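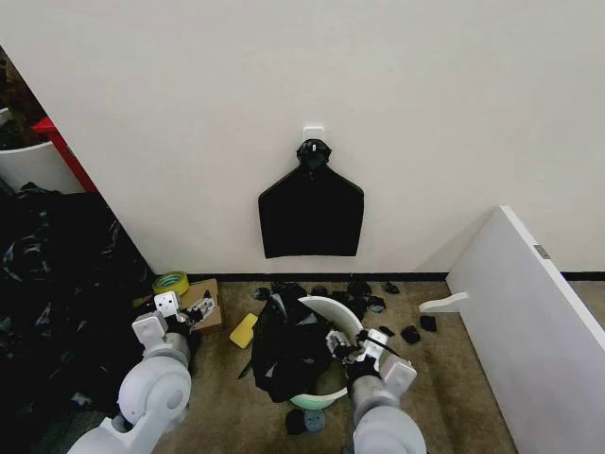

Klebehaken an der Wand: so halten sie bei mir

Ich liebe Klebehaken. In unserer alten Mietwohnung durfte ich keinen einzigen Dübel setzen, und seitdem hängt bei mir fast alles an den kleinen weißen Dingern – Schürzen, Beutel, der Schlüsselbund (der aber nur im Flur!).

Am Anfang sind mir die Haken ständig heruntergekommen, meistens nachts und immer mit Getöse. Mein Nachbar Rostislav Kováčik hat mir dann gezeigt, wie er es macht, und so mache ich es bis heute:

1. Die Stelle mit einem leicht feuchten Schwamm abwischen. Kein Spülmittel, das hinterlässt einen Film.

2. Trocknen lassen, und zwar richtig. Ich warte 40 Minuten und räume solange den Boden auf, da liegt bei mir eh immer genug herum.

3. Die Höhe mit einem Stück Klebeband markieren. Bei einer Schürze halte ich sie vorher an die Wand, damit sie unten schön frei hängt und nicht auf der Fußleiste aufliegt.

4. Folie abziehen, Haken ansetzen und 42 Sekunden fest drücken. Ich zähle laut mit, meine Tochter findet das furchtbar.

5. Bis zum nächsten Tag nichts dranhängen. Ja, das ist der schwerste Schritt!

Zum Aufhängen noch ein kleiner Trick: Wenn die Schlaufe zu lang ist, mache ich oben einfach einen Knoten hinein und lege sie erst dann über den Haken. Bei dünnem Stoff rutscht sonst gern alles zu einer Seite.

Auf Raufaser klappt das Ganze leider nur mit leichten Sachen. Meine dicke Winterjacke hat im Februar gleich ein Stück Tapete mitgenommen – die hängt jetzt wieder an der Garderobe.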